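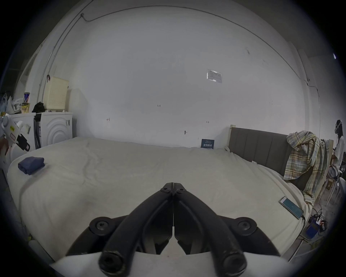
Cama grande con sábana lisa de color blanco crudo.

Consulta: Devolución de la fianza por ropa de cama en alojamiento amueblado
Publicada el 27 de octubre de 2009 en la sección Arrendamientos

Ocupé hasta el mes de julio un apartamento amueblado gestionado por la agencia Amberg. El contrato preveía una fianza de 2.000 coronas y un inventario anexo en el que figuraba la ropa de cama. La agencia ha retenido la totalidad de la fianza alegando que las sábanas presentaban desgaste. Solicito información sobre la procedencia de dicha retención y sobre el plazo para reclamar.

Respuesta 1
Con carácter general, el desgaste derivado del uso ordinario corresponde al arrendador. Para retener cantidades, la agencia debería acreditar un daño concreto y aportar factura o presupuesto de reposición. Se recomienda dirigir un escrito a Amberg, con acuse de recibo, en el que se solicite el desglose de los 2.000 retenidos y copia del inventario firmado a la entrada y a la salida. Conviene conceder un plazo expreso de contestación. En cuanto al plazo para reclamar, depende de la normativa aplicable y de lo pactado, por lo que procede revisar las cláusulas del contrato.

Respuesta 2
En Usholm la oficina de vivienda atiende estas cosas sin cita. Lleve el contrato.

Respuesta 3
Me remito a la primera respuesta, con una precisión. Si el inventario de salida no fue firmado por ambas partes, debe hacerse constar en el escrito. En un expediente similar con la gestora Rundarine, el arrendatario obtuvo la devolución íntegra, descontadas 8 coronas por una llave. Desconozco si Amberg aplica el mismo modelo de contrato.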